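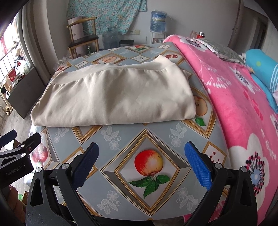 Folded, on the fruit tablecloth

Pattern feature drops instances after editing the sketch

npellano34
I have a bracket with a linear pattern of 19 slots. After I changed the base sketch from 88 mm to a longer length, the last 2 slots disappeared. No error in the tree. Rebuild does nothing. What should I check?

C_Pilkington
Open the pattern and look at the skipped instances box. If those two are listed there, delete them from the list and accept.

npellano34
Box is empty.

Taner Karaca
Then it is the spacing. You probably typed a fixed distance for the pattern and the slots now run past the face. Use "up to reference" and pick the end edge. It will follow the sketch from then on.

C_Pilkington
The part got longer, so they can't run past the face. I would turn on geometry pattern and rebuild.

Taner Karaca
Depends which end he dragged. If the origin is at the far end, the seed slot moved with the sketch and the rest went with it. Geometry pattern only hides that.

C_Pilkington
I have used geometry pattern on sheet parts for years and never had it hide anything. Your fix is fine for one part – on a big assembly it slows things down.
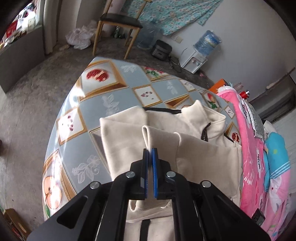
Fleece jacket, collar side up

sholroyd
Check the seed slot first. Is it dimensioned from the origin or from the edge?

npellano34
From the edge. Re-dimensioned it from the origin and all of the slots are back. Used "up to reference" as well.

Taner Karaca
Good. Save a copy before you change the length again.

C_Pilkington
I'd still leave out the reference.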